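The bracket problem, week whatever

April was supposed to be the month the arm did something useful. I had told people this, out loud, which was my first mistake. My second was telling Thắng Hứa, who keeps a text file of things I've said would be finished soon.

For anyone who wandered in from the post about the squeaky desk chair (still the most popular thing I've ever written, thank you all): I'm building a setup in the shared workshop that takes old desktop computers apart and, on a good day, puts pieces back into them. The project is called Clavus. Rodel Espiritu wanted to call it Trover, and there's still a folder on the workshop machine with that name and one file in it, which contains a list of other names.

The arm and I got through the easy stuff over the winter. Picking up a block, putting down a block. Picking up the same block after somebody had moved it a little to be mean. Then I brought in a real computer and discovered that the inside of a desktop tower is a cave full of spaghetti with sharp edges. Every good approach angle has a cable in it. Every flat surface turns out to have a lip on it that I measured wrong.

I spent 13 evenings on cables alone. My planner treats the world as boxes, and a bundle of power wires is not a box. It's more of a mood. I ended up drawing one big forbidden lump around the drive cage and telling the arm to stay out of it, the way you'd tell a toddler about the stove. Rodel says this is cheating. Rodel has been welcomed to write me a wire model any time he likes, and so far has been very busy.

So now we're on small metal parts. The routine goes: arm grabs part, arm carries part over the case, arm lowers part to a few millimeters above where I think it belongs, arm stops and waits for me to press Enter. I insisted on the Enter. Thắng thinks it defeats the purpose of automation, and he's right, but he also wasn't there the night the arm tried to seat a part through the bench. 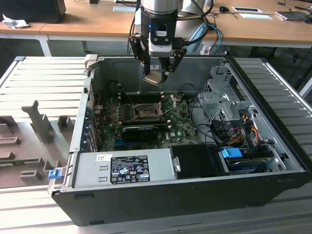 Waiting on Enter. The socket lever is up and my shoulders are too.

What I've learned about bent brackets is that they hate being held. A square block between two fingers is a block between two fingers. A bracket finds the one spot where it can pivot, and pivots. You command a perfectly vertical descent and the thing arrives tilted like a picture frame in a rental. I had been grabbing at the middle, on the theory that the middle is where the weight is. Wrong. The middle of the bounding box is where the weight is if you're a box.

I moved the grasp point over by 4 millimeters and changed nothing else, and the next batch went from embarrassing to merely bad. Out of 19 tries, 11 came in straight enough that I'd have let them continue. The other eight I'd rather not go into. One of them I had to fish out from under the graphics card with tweezers and a flashlight in my teeth.

The gripper force is its own saga. Too soft and the part slides on the way over. Too hard and it springs out sideways when the fingers open, and then you get to hear a tiny ping somewhere in the workshop and wonder about it for the rest of the night. I've settled on a number that works for this part and no other part. It lives in a config file under the heading "do not touch," which I have touched five times since writing it.

Things still on the list:

Opening the fingers slowly at the end. They currently go from closed to open like a startled crab.

Figuring out why the first run after a restart always lands a hair to the left. The second run is fine. I've started doing a fake first run and pretending it's calibration.

Getting the case to sit in the same place twice. I've been lining it up by eye against the rails, and my eye is apparently rated to a different tolerance at 11 at night than it is after dinner.

Deleting the Trover folder. Rodel has asked me not to.

Thắng stopped by, watched three runs, and asked how long it would take a person to do the same thing by hand. I told him the kettle was on. Next time I'm going to try the slow release, and if that goes well I may let it do one without the Enter key. I'll have a hand on the stop button the whole time, and I've moved my coffee to the other desk.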